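How Does a Painting Get Old? A Look at Cracks, Dust and Yellow Varnish
Thursday, October 9, 2025
By Fiona Farquharson
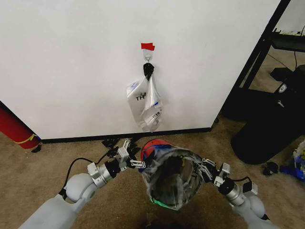
Issue 20, page 3

Have you ever stood very close to an old painting in a museum – not so close that the guard starts walking over, but close enough to see the surface? If you have, you may have noticed that it was covered in tiny lines, a bit like the mud at the bottom of a puddle after a hot week in August. Those lines have a lovely long name. They are called craquelure, and you say it "crack-LURE."

Let's begin with how a painting is made, and then the cracks will make more sense. Many old paintings were done in oil paint, and oil paint is colored powder mixed with oil that was pressed from seeds, often flax seeds. It doesn't dry the way a wet towel does. The oil takes in oxygen from the air and slowly turns hard, and a thick blob can take years to harden all the way through!

Underneath the paint there is usually canvas or a wooden board. Wood swells up a little when the air is damp and shrinks when the air is dry, and canvas moves too. A fresh painting can bend along with it, but a painting that is 300 years old has grown stiff, and so it cracks.

Then there is the varnish, the clear shiny coat that many painters brushed on top at the end. It looks wonderful on the first day. As the years go by, though, some kinds of varnish turn yellow and then brown, and a bright blue sky can end up looking rather like weak tea.

People who care for old art are called conservators. My friend Struan Dalgleish is one of them, and he works at the Dornetholm Museum. Last year he spent months on a picture called The Ferry at Clatstead, cleaning it with small cotton swabs that he rolls himself (he is very particular about it). He always tests one tiny corner first, and he looks at the paint through a microscope as he goes. Under the brown varnish he found a little gray dog on the riverbank that had been almost impossible to see.

Struan doesn't fill in every crack, by the way. Most of them do no harm, and he says he would miss them. If a flake of paint is coming loose he will glue it down, and then he leaves it in peace.

Related items
Why Are Picture Frames Often Gold?
Where Did Blue Paint Come From?
A Day at the Gallardo Print Workshop

Last updated: October 2025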